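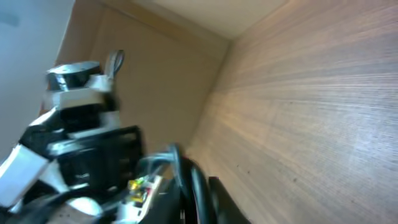
How pearls are made

Most gems are dug out of the ground. Pearls are different. They grow inside living animals, mainly oysters and mussels.

An oyster has a soft body and a hard shell. The part of the body that lies against the shell is called the mantle. The mantle's job is to build the shell, one thin layer at a time. The smooth, shiny layer on the inside is called nacre (say "NAY-ker"). It is also known as mother-of-pearl.

How does a pearl start?

Sometimes a tiny parasite or a bit of damage gets into the mantle. The oyster can't pick it out, so it covers the spot with nacre. Then it adds another layer, and another. After a few years there may be a pearl.

Many people think pearls start with a grain of sand. That hardly ever happens. Oysters live around sand all the time and are good at washing it out.

Wild pearls and farmed pearls

Wild pearls are rare. Almost all pearls sold today are cultured, meaning they come from farms. A worker opens the shell a little and puts in a small bead with a piece of mantle from another oyster. The oyster goes back in the water and covers the bead with nacre. Cultured pearls are real pearls.

Why do they shine?

Nacre is made of very thin plates stacked up like bricks. Light bounces off many layers at once, and that gives a pearl its soft glow. Jewelers call this luster.

Are all pearls round and white?

No. Pearls can be cream, pink, gold, gray or nearly black. Some are shaped like teardrops or buttons. Lumpy ones are called baroque pearls.

The Cheetham Museum has a tray of 273 baroque pearls, and no two of them match. The smallest are the size of a peppercorn.

Words to know

Mantle: the part of an oyster's body that makes the shell
Nacre: the shiny material that pearls are made of
Cultured: grown on a farm with help from people
Luster: the way a pearl shines

Written by Lacey Furnival
Last updated 25 February 2025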